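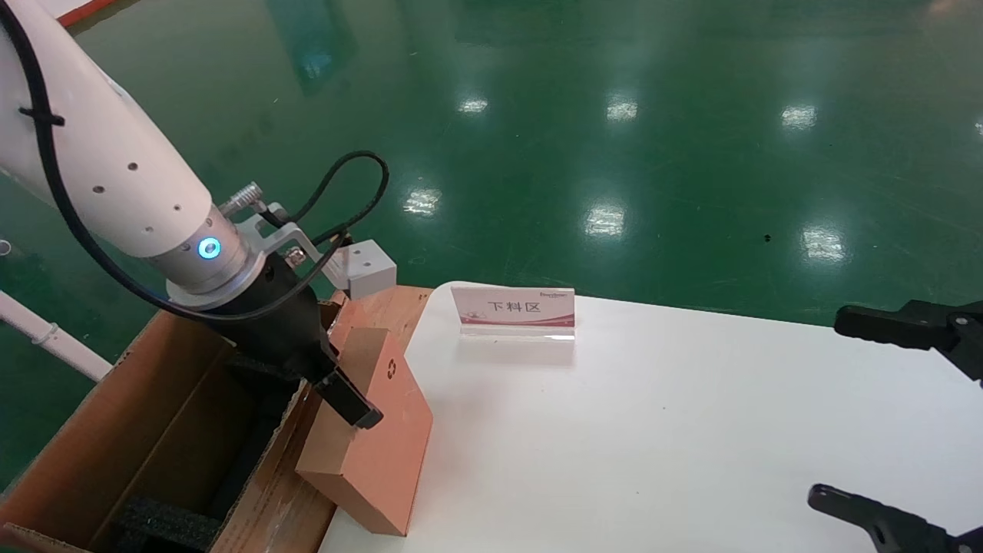
If you keep cuttings and pamphlets about politics in your home, you should decide first how you want to find them again. I sort mine by country and then by year, and inside the year by election, coalition talks and constitution. A name of a party is not a good heading, for parties split and change their name. For the storing itself a cardboard box is good enough, if it stands away from the outer wall and is not filled to the top.

Newspaper

Newsprint becomes yellow quickly and makes the paper next to it yellow also. Put a clean sheet between each cutting and its neighbour. Write the date and the title of the newspaper on this sheet in soft pencil, never on the cutting. Do not use sticky tape. After 12 years my cuttings about the language law in Sodeck had brown stripes, and the words under them could not be read.

Leaflets and ballot papers

Glossy leaflets stick together in a damp room. Keep them standing, a little loose, with a piece of card after every 7 leaflets. Folded ballot papers should be opened and pressed under a heavy book for 3 days before you put them away — an atlas does it well.

Maps of regions and borders

Roll them with the print outside, around a tube. A map which is folded will tear first where the folds cross, and on my map of the Plavbridge districts this was exactly the capital.

Removing staples

Use a thin blunt knife and lift the legs of the staple from behind. If there is rust, brush it off outdoors with a dry brush. Sew the pages with cotton thread through the old holes.

Once in a year, in December, I open everything and look for small insects and a smell of mould. What smells goes in a separate folder in a dry room until spring.

Libor Doležal, Prirkwood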